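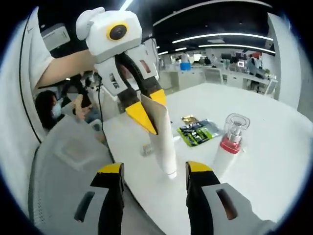
Yellow tips and a bare forearm over the table, Stirklow.

Jan 29, 2018

Hi Knut,

Quick one on the Stirklow reading room, and it's mostly good news! The shelving is up, the carpet is down (finally, after the first roll arrived in the wrong green) and we've cataloged 231 of the donated books. Most are novels, plus a whole run of Brito bird guides I keep stopping to read.

The heating is still a headache. Tastau sent a fitter out twice and he wants to swap 3 of the radiators, so I've moved money over from the signage line to cover it. I hope that's okay with you - shout if it isn't.

Story hour starts in September and we already have 6 families signed up. I'd love to add a second session if the grant can stretch to 2 more hours a week.

Receipts are coming separately.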